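3.2 Why the second league folded

I should say up front that I grew up going to Flemulgate games with my dad, so I'm hardly a neutral observer here. Still, when Yuk-lan Kan and I sat down with the gate records for the relaunched indoor football league, we were both a bit stunned. Average attendance in the first season was 755 a night, in an arena built for hockey crowds! The owners had budgeted for far more, and they'd signed 4 clubs on the strength of it (Buren dropped out before the January camp even opened).

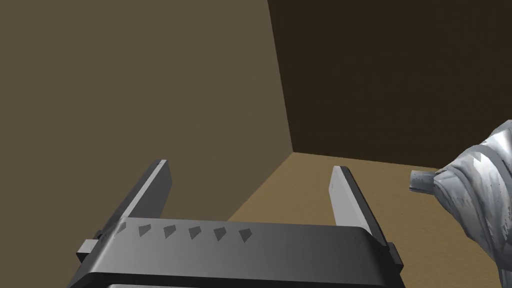
Figure 2. Rendered view with the two-fingered gripper in the foreground.

What surprised me most was how loyal the regulars were. We interviewed 40 season-ticket holders in Folasik, and most of them told us they'd happily have paid more – they just wanted a schedule that stayed put. Games kept moving to suit the broadcaster, and families with kids gave up trying to follow along. Hsieh's earlier work on wrestling promotions found much the same pattern, and I lean on her labelling of "drifting fans" in the next section, where we get to the TV deal.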